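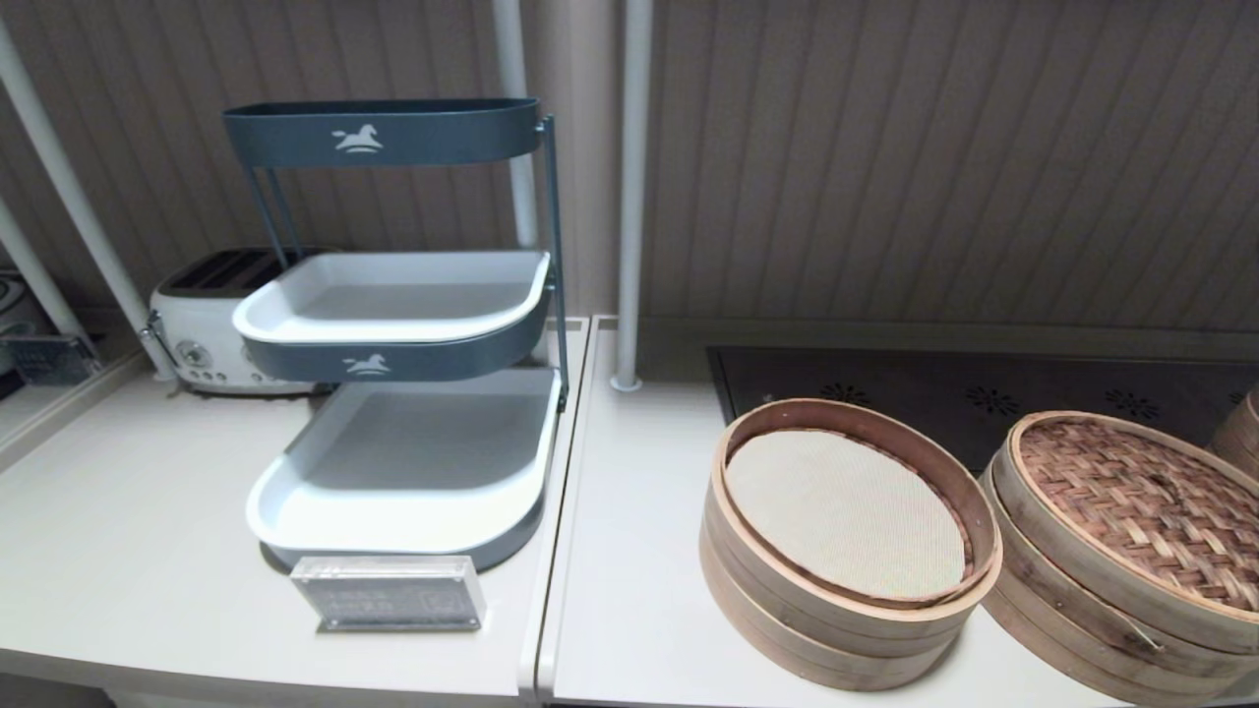
## Workshop news: the kitchen bench arm

The arm project at the Timstead shared workshop has moved on since the last newsletter. The arm is bolted down, the wrist camera is wired in, and the kitchen bench has enough on it to make practice worthwhile. Sessions are on Monday evenings, and the bench is reserved for the project until closing.

The task for this stage is simple to write down: move the steamer lids, work with the trays on the rack, and leave the sign standing. The toaster and cooktop stay where they are. They are there as things to steer around, and the arm does not need to operate either one.

Most of the recent work has gone into the fingers. The bare ones that came with the Howlader gripper slid on smooth plastic, and a tray that slips at one corner tends to turn before the arm can react. We tried rubber sleeves first. They held well but dragged on the counter and pulled the fingers out of line. The current version is a soft white wrap over each finger with a foam base behind it. It costs almost nothing and takes a few minutes to replace. The wrap does wrinkle, so anyone running a session should look it over first and change it if it has started to bunch at the tips. 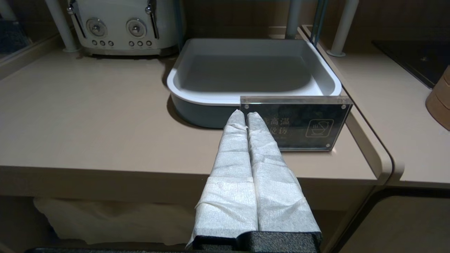
*Wrapped fingers at the tray, from the wrist camera. The sign warns of high temperature and scalding.*

The view from the wrist is useful for lining up on a tray edge, but the fingers block part of it at close range. For that reason we keep the second, higher view on screen as well. Please don't run the arm with only one of the two working.

We logged 412 attempts in October. The ones that failed were mostly bad approaches, with the arm coming in too low and meeting the rim of the tray. Raising the approach height by 4 millimeters helped. The new setting is saved in the Grurkstead profile - load that one, and leave the older profile alone until it has been cleared out.

Spending so far is $78, nearly all of it on cable, foam and fasteners. A replacement wrist bracket is on order from Gisport. The present one is printed and has a hairline crack near the lower screw, so keep speeds down until the new part is fitted.

There are 11 places on the session list and a few are still open. You need the basic bench induction, but no programming experience. Sign up on the sheet by the tool cabinet.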